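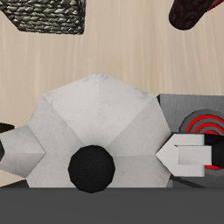

Farzad Daneshvar
Contributing diarist, family caregiving section

September 14, 2020

Day 18 since Dad came home from Trulberg. Slept five hours, one interruption at 3:10 for the bathroom. He made the transfer from bed to walker with one hand on my forearm. Last week it took both of mine under his arms.

Morning readings: blood pressure 141 over 73, pulse regular. Logged before coffee, left arm, seated. The evening numbers have been running higher, and the nurse wants both columns filled in before she changes anything. I moved the cuff to the kitchen drawer so it stops ending up under the newspaper.

The kids' schedule needed rewriting. The older one had been setting out the pill organizer, and I stopped that on Saturday after finding the Tuesday evening slot empty and Wednesday's doubled. The error was mine. I had refilled it from two bottles with different strengths and labeled neither. New procedure: I fill it Sunday night, Babak checks it against the printed list, the lid gets a strip of tape. The older one now reads to Dad from 4:30 until dinner. She objected to the change for most of breakfast and then picked a book.

The younger one asked if Grandpa's leg was going to fall off. I said no, and explained the plate and screws with a pencil and two rubber bands. He wanted to know if the screws rust. I said they do not. He asked to keep the rubber bands.

Babak Pakzad came by at noon with the shower chair from Muvell. The legs adjust in one-inch steps and the third hole is correct for our tub. One rubber foot was split. He will exchange it on Thursday. Until then, sponge baths.

Insurance called back about the home therapy visits. Approved through the end of the month, 2 per week. The August claim is still open. They have no record of the discharge summary, which I faxed and have the confirmation page for. Faxed it again.

Dad ate most of the rice, none of the chicken. Asked for tea twice. Walked to the front window and back after dinner, around the same pace as yesterday, and sat down before I told him to.

To do: tape for the bath mat, call the Talebi pharmacy about the refill date, wash the compression socks.

Search this site Go
Last updated: Monday evening
Contact the caregiving section | Copyright Mistetti Family Pages | Back to top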